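Notebook, GI histology bench, December

Block 2706, gastric antral polyp, second round of levels

Picked up from the previous page. First levels showed foveolar hyperplasia and some edema in the lamina propria, nothing to account for the bleeding. Recut at 5 microns, 15 levels, H&E on odd levels, even levels held unstained on charged slides.

Level 9 has a small erosion at the surface with fibrin and neutrophils. Thick-walled vessel directly under it, in the mucosa, caliber larger than expected for the depth. Same vessel on 11, gone by 13. Elastic stain ordered on 10 to settle artery or vein. No dysplasia on any level. No organisms on H&E; immunostain pending.

Block was brittle on the left side. Faced it cold, then soaked 6 minutes on ice water before recutting. Levels 1 and 2 still have chatter and should not be used for measurement.

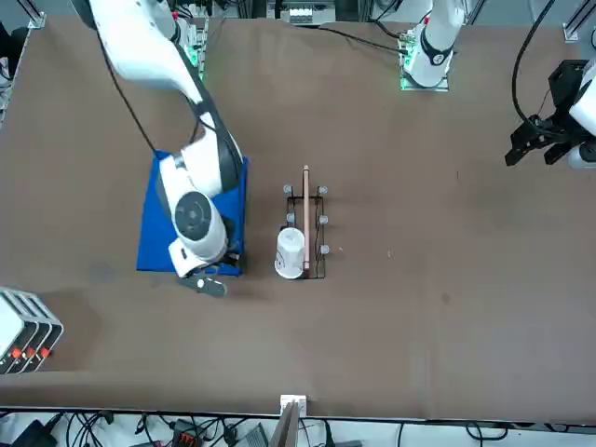
Stain run, Istura hematoxylin lot

New lot is weaker than the old one. Nuclei pale in the deep glands after the standard time. Added a minute, then blued as usual; acceptable on the control stomach, still a bit light on the antral tissue. Eosin unchanged. Filtered the bath before the second run and there was sediment on the paper. Write the lot number on the rack sheet from now on.

Iron stain repeated on the Zusari protocol. Control positive. Case shows scattered granules in surface macrophages, fits old bleeding. Extracellular deposits in one fragment look more like pill material. Need the medication list before that goes in the report.

Open question is whether level 9 is enough to call a caliber-persistent vessel. Leaning no until the elastic is back.
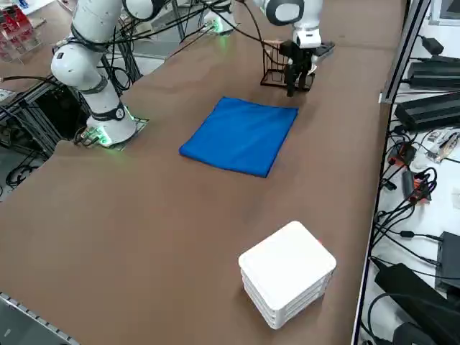

Girish Bhatt: I would hold off too. One vessel across two stained levels in a polyp that has been pulled on by a snare is thin evidence. Check whether the base is in this block at all, and if it isn't, ask for the remaining tissue before cutting deeper.

Base is in the block, inked, levels 12 to 15. Remaining tissue requested anyway. Elastic due tomorrow afternoon.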